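Open Day at the Raltalard Bottling Works, Clurkgate

I went to the open day at the Raltalard works in Clurkgate on 2/8/26. They bottle soft drinks and cordials there, and once a year they let the public walk the line. Tickets were free but had to be booked, and my group was the second one of the morning.

Getting there is easy if you come by bus. The stop is across the road from the main gate. Drivers are sent to a gravel lot behind the warehouse, a ten minute walk back along a road with no sidewalk. I would take the bus.

We signed in, handed over bags, and put on hairnets and shoe covers. Anyone wearing rings or a watch had to take them off. Our guide was Gareth Haslam, who has worked on the filling side for years and talked without notes. He gave us a short safety talk in the front office and then we waited for the first group to clear the corridor.

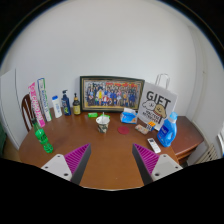

The water treatment room comes first. City water goes through carbon filters and then a softener, and the tanks are in a room kept so clean that we only saw it through a window. Gareth said most complaints about taste in the old days came down to water, and that the current setup replaced one that had run for 34 years. The old control panel is still bolted to the wall outside, with its dials labeled by hand.

Next is the syrup room. It is warm and smells strongly of lemon, even on days when they are making something else. Sugar comes in by tanker and the flavors come in drums. Each batch is mixed, tested for sweetness and acid, and held until the lab signs it off. A batch that fails is adjusted once, and if it fails again it is dumped.

The filling hall is the part everyone wants to see, and it is loud. We were given ear plugs at the door. The filler is a big rotating machine made by Oláh, and it does 85 bottles a minute on the small size. Gareth said it could go faster, but the labeler after it can't keep up. We stood behind a yellow line and watched for a good while. The conveyor stopped twice, both times for a fallen bottle, and each time the operator had it going again in less than a minute.

I had not known that the bottles are blown on site. They arrive as small thick tubes with the neck already formed, and a machine heats them and blows them out inside a mold. Shipping the tubes takes up a lot less truck space than shipping empty bottles. We passed one around and it was heavier than I expected for its size.

Green plastic is a sore point, by the way. Gareth said it is harder to sell on for recycling than clear, and the company has been arguing for some time about whether to drop it.
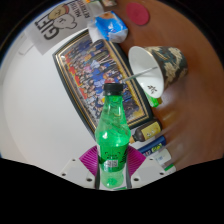
The lab and the warehouse

The lab is one long room with three people in it. They pull bottles from the line every half hour and check fill level, cap torque and carbonation. The cap test is simple: a clamp holds the bottle, a gauge turns the cap, and the reading goes in a log. They keep samples from each batch until its date has passed, on shelves that run the full length of the back wall.

The warehouse was the least interesting stop. It holds more than 100 truckloads in the summer and was well under half full when we saw it. The pallets are wrapped by a Domura machine near the loading doors, and we watched it do one. It was cold in there and the group moved through quickly.

The tour ended in the canteen with tea and a tasting of four cordials. I liked the blackcurrant. The ginger was too sweet for me. The shop by the exit sells cases at a discount and takes cards only.

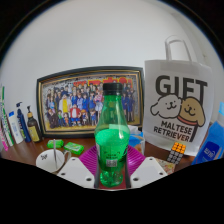 Can you bring children on the tour?
Children eight and over can come with an adult. They need closed shoes, and there are a lot of metal stairs between the syrup room and the filling hall. The walk took our group 46 minutes without the tasting. A shorter tour is planned for November, without the warehouse, and booking for it will be through the front office.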